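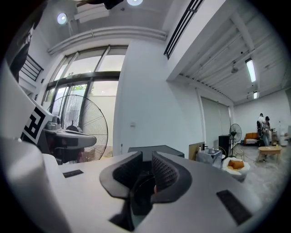 Filed under: House notes / Heat and air

The tall room is the reason we took the place and also the reason the energy bill has a line I dislike. White walls, a high ceiling, a wall of glass in dark metal frames on one side, a railing for the upper level. It looks good at any hour. It is harder to live with thermally.

Glass first. The panes are divided by mullions, and every mullion is a path for heat. I taped thermometers at two heights, one at knee level and one at the railing, and logged them through October. By late afternoon the upper one read 17 degrees Fahrenheit above the lower. Warm air goes up and stays there unless something moves it.

So the big black standing fan lives in the room all year. It is an industrial model with a round wire grille, bought used through Agarwal, and it has no style at all. I tried a smaller Trillel tower fan before it. The Trillel was quiet and did nothing measurable above head height. The black one, tilted up on its lowest speed, brought the difference down to 2 degrees in under an hour. I repeated the run with the doors shut and got the same result.

Cost of the fan was 200, plus a new plug. A quote from Bulteck for film on all the glass came in a good deal higher, and film would dull the view of the trees, so I have left it for now.

Lighting is a separate problem. The round ceiling lights are set high enough that changing one needs the long ladder. I leave them on during the day more than I should — daylight comes in hard from the window side and the opposite corner stays dim. The curved molding over the windows collects dust, and the fan finds it. Vacuum before running on high.

Next job is the door seals. The bottom one on the left leaf has gone stiff.

3 comments

Mieke Desmet
Did you try the fan pointed down from the upper level? We did that in our stairwell and it worked better than tilting.

tallceilings
What speed is tolerable if you're on the phone?

Cisia
Silicone spray on the seal before you replace it. Ours lasted another two winters.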